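Hand Washing and Drying a Nylon Backpack
03/03/2020
By the Vedmont Bag Repair Desk

This page covers the washing of unframed fabric backpacks: school bags, commuter bags and light day packs in nylon or polyester. It does not apply to leather, waxed cotton, or packs with an internal frame that cannot be removed. Check the sewn-in label first. If the label says surface clean only, follow the label.

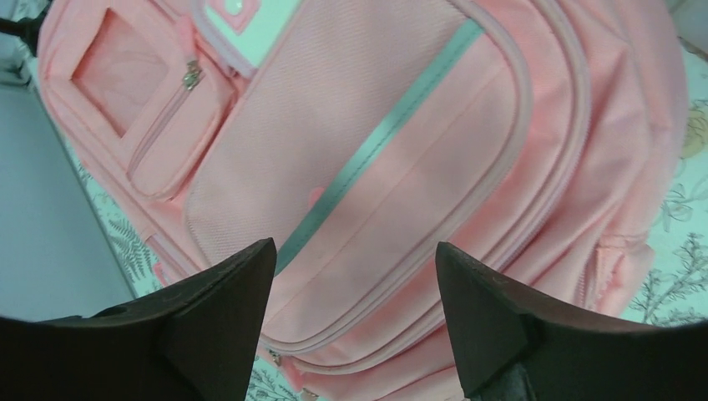

Front pocket with a piped seam and a curved zipper track.

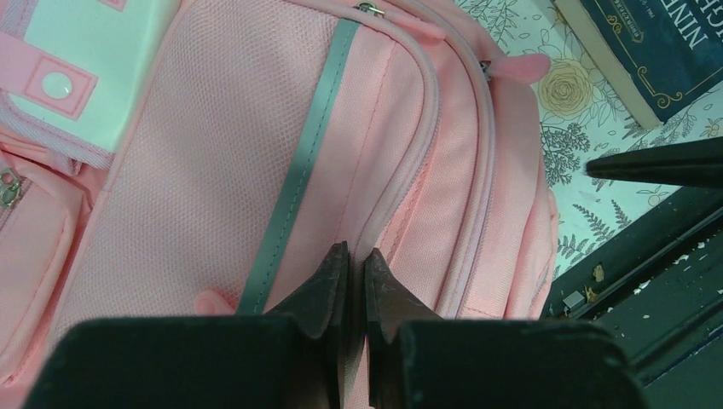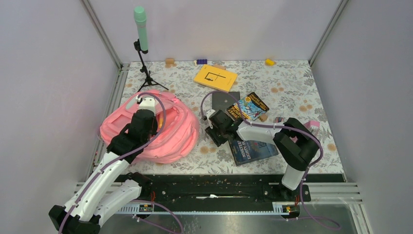 Machine washing is the most common cause of early failure in bags sent to this desk. The drum pulls on the shoulder straps, the agitator catches the webbing, and spinning forces water through the coating on the inside of the fabric. That coating is thin. Once it starts to peel, it cannot be put back, only patched over. Hand washing takes longer but puts very little load on the seams.

Tools and supplies

A tub or deep sink large enough for the bag to lie flat. A soft brush, such as a nail brush. An old toothbrush for the zippers. A mild liquid soap with no bleach and no fabric softener. Two clean towels. A kitchen scale that reads in grams. A dry cloth and a small amount of zipper wax or plain candle wax.

Before washing

Empty every pocket, including the sleeve against the back panel and any small pocket inside the front compartment. Turn the bag upside down, open all zippers fully and shake it. Use a vacuum with a narrow nozzle along the bottom seam, where grit collects. Grit left in place turns to paste in water and works its way into the stitching.

Remove any part that comes off: hip belt, chest strap, plastic stiffener, foam pad. Wash these separately. If the stiffener is cardboard, do not wash it at all. Wipe it and set it aside.

Weigh the empty bag and write the number down. This is the dry weight and will be used at the end. The bag used for the figures on this page, an Onia day pack, had a dry weight of 632 grams.

Test the dye. Wet a corner of a white cloth, add a drop of soap, and press it against an inside seam for a minute. Reds and bright pinks are the most likely to bleed, along with black lining. If color comes off on the cloth, use cool water only and keep the soak as short as possible.

Treating stains

Work on stains before the bag goes into the tub. Match the method to the stain.

Ink: dab with rubbing alcohol on a cotton ball, working from the outside of the mark toward the center. Change the cotton often. Keep alcohol off printed logos and clear plastic windows.

Grease: apply liquid soap directly, leave it for 14 minutes, then brush lightly. Repeat once if needed. A third round rarely helps and may dull the finish.

Mud: let it dry fully and brush it off dry. Wet mud spreads.

Sweat salt on straps: sponge with plain warm water until the white line is gone. Soap is not needed for salt itself, though the strap will normally need it for other reasons.

Washing

1. Fill the tub with water at 100 degrees Fahrenheit or cooler. Add a tablespoon of soap and stir until it is dissolved.
2. Lower the bag in with all zippers open and press down to release trapped air. Soak for ten minutes.
3. Brush the outside in one direction along the weave. On mesh, use the towel or a sponge. Bristles catch in mesh and pull threads.
4. Brush along piping, never across it. The cord inside piping is covered by a narrow strip of fabric held by a single row of stitches, and cross brushing lifts the edge.
5. Turn the bag inside out as far as it will go. Wipe the coated side with a soft sponge. Do not brush it.
6. Clean the zipper teeth with the toothbrush. Run each slider to the middle and clean both sides of it.
7. Drain the tub. Do not lift the bag by one strap while it is full of water – support it from below with both hands.

Rinsing

Refill with clean cool water and press the bag repeatedly. Drain and repeat until no foam appears. Shoulder straps hold the most soap, as the foam inside acts as a sponge. Squeeze them flat between the palms, working from the top toward the buckle. Soap left in a strap attracts dirt and can irritate skin in warm weather.

Removing water

Do not wring the bag. Lay it on a towel, fold the towel over, and press. Change to the second towel and press again. The test bag weighed 1190 grams at this stage, nearly twice its dry weight, and most of the difference was in the straps and the back panel.

Drying

Hang the bag upside down by the bottom loops if it has them. If not, lay it over a rack with the opening facing down. All zippers stay open. Keep it out of direct sun and away from heaters. Nylon weakens and fades under strong light, and the glue in padded panels softens with heat.

Turn the bag after a few hours so that the lining is exposed. Crumpled towels inside the main compartment help hold the walls apart. Replace them when they become damp.

A bag can feel dry on the surface well before the padding is dry. For this reason, use the scale. When the weight has returned to within a few grams of the dry weight, the bag is ready. If it is still heavy, continue drying. A slight loss compared with the first reading is normal and reflects the dirt removed.

Finishing

Rub wax along both rows of zipper teeth, run the slider back and forth several times, and wipe away the excess. Check the ends of the webbing. If they have started to fray, trim them square and melt the edge briefly with a lighter, keeping the flame away from the bag body.

Check the inside seams for loose binding. Short gaps can be closed with polyester thread and a backstitch. Cotton thread rots when damp and is not suitable. Longer gaps, and any gap at a strap anchor, should be resewn on a heavy machine.

Water repellent spray is optional. Use a product intended for synthetic fabric, apply it outdoors to a clean bag, and keep it off mesh. The desk has used Rirka spray and the Kavanagh wash-in treatment. The spray is easier to limit to the outside. The wash-in version also coats the foam, and drying takes longer.

How often

One full wash a year is enough for a bag in daily use. For school bags, June is a practical time. Between washes, wipe the base and straps with a damp cloth and vacuum the seams. Store the bag empty with the zippers partly open, on a shelf or a wide hook, in a dry room.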